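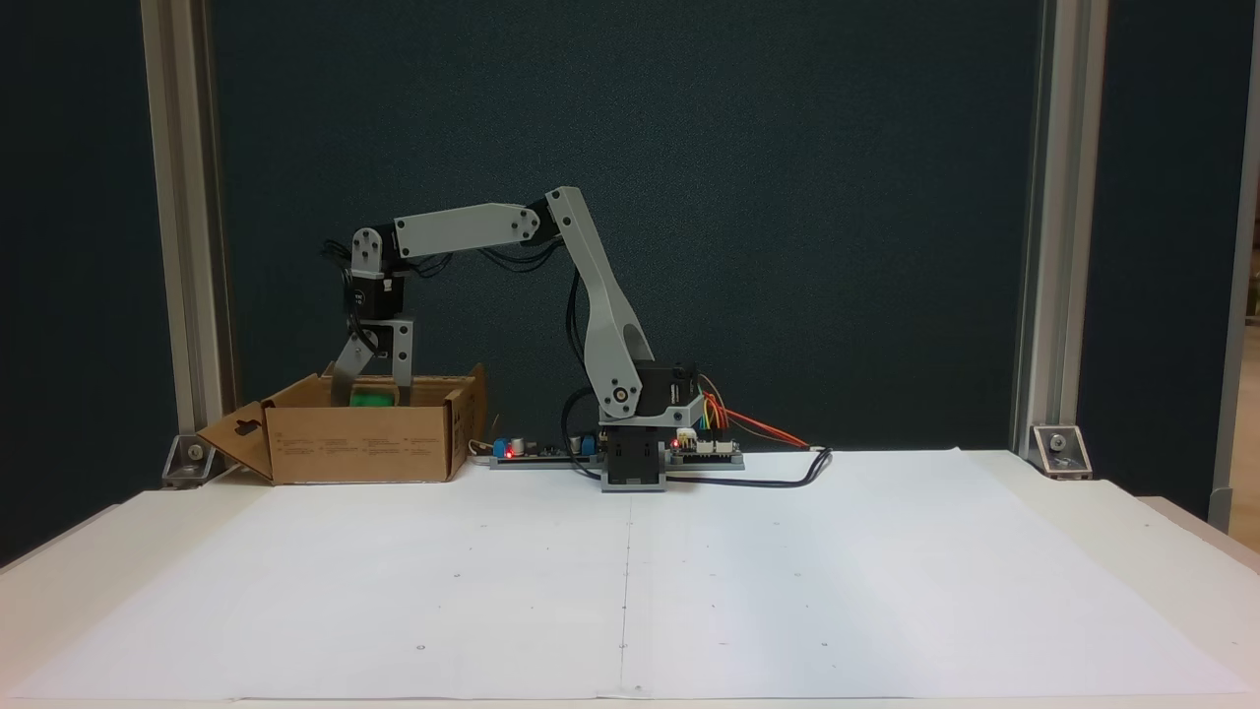
Tadgate Resource Recovery Centre will accept small retail cartons at its Mostlow depot from the start of February. They join the shipping boxes and archive boxes already on the accepted list. The new category covers light brown corrugated cartons of the type sold from display hooks, with a cutout hanger hole in one flap and lines of small print along the front face. Please leave the flaps open, as they are on the carton shown, until staff have checked the contents.

Residents and small businesses may bring up to 18 cartons per visit. Larger quantities need to be booked in through the depot office. The booking form is on the Centre's website under "Cardboard and paper".

Cartons go to schools, market sellers and home businesses in the region, who collect them at no charge. Last financial year the Centre passed on 1249 boxes of all sizes through the Mostlow depot. Small sizes were requested most often and were usually the first to run out.

A carton is suitable for reuse if all of its flaps are attached, the corners are firm and the cardboard is dry. Printing on the outside is acceptable. A hanger hole is also acceptable, provided the flap has not torn through to the edge.

Cartons that have held food, paint, oil or garden chemicals cannot be reused. Please place clean but damaged cartons in the kerbside recycling bin. Cartons soiled with grease belong in the general waste bin.

Please empty every carton before handing it over. Staff continue to find small items caught under a bottom flap or against the front wall, including keys, chargers and children's toys. Found items are kept at the depot office for seven days.

Address labels should be removed or covered with a dark marker. Product text printed by the manufacturer can stay. Centre staff do not remove labels on behalf of residents, and cartons with a legible home address will be returned at the counter.

Tape is a common reason for a carton being turned away. Paper tape can remain in place. Plastic tape should be cut along the seam and lifted slowly from one end, as pulling it quickly will often take the top layer of cardboard with it.

Do not flatten small cartons. Many are glued at the base, and the glued seam tends to split when the carton is pressed flat. Shipping boxes should still be flattened and tied in bundles, as before.

For groups that collect cartons: sorting is easier on a table covered with a large sheet of plain paper. The paper can be marked in pencil with the sizes you use most, and a carton can then be set down against the marks and sorted without a tape measure. Replace the sheet when the marks become hard to read.

The Centre sorts small cartons into three sizes. Size A fits a single mug, Size B fits a pair of children's shoes, and Size C fits a stack of paperback books. Please state the size when making a request. Mixed bundles are available when stocks allow.

Small cartons are being accepted with the support of Montoya Packaging, which has supplied the shelving at Mostlow, and Fullon Freight, which carries sorted cartons between our two sites each month. The Centre thanks both businesses for their assistance.

The shelving has room for 3000 small cartons. If it is full, a notice will be placed on this account and at the depot gate, and drop-off will pause until space is available. Please check before making a special trip.

The cardboard counter at Mostlow opens at 9 am and closes at 3 pm. Entry is by the side driveway. Trailers should use the main gate and follow the signs to the turning area. Cartons must not be left outside the gate after hours, as rain makes them unfit for reuse.

Questions about this service may be sent to the depot office by direct message. Replies are normally sent within two working days. The full list of accepted cardboard has been updated on our website.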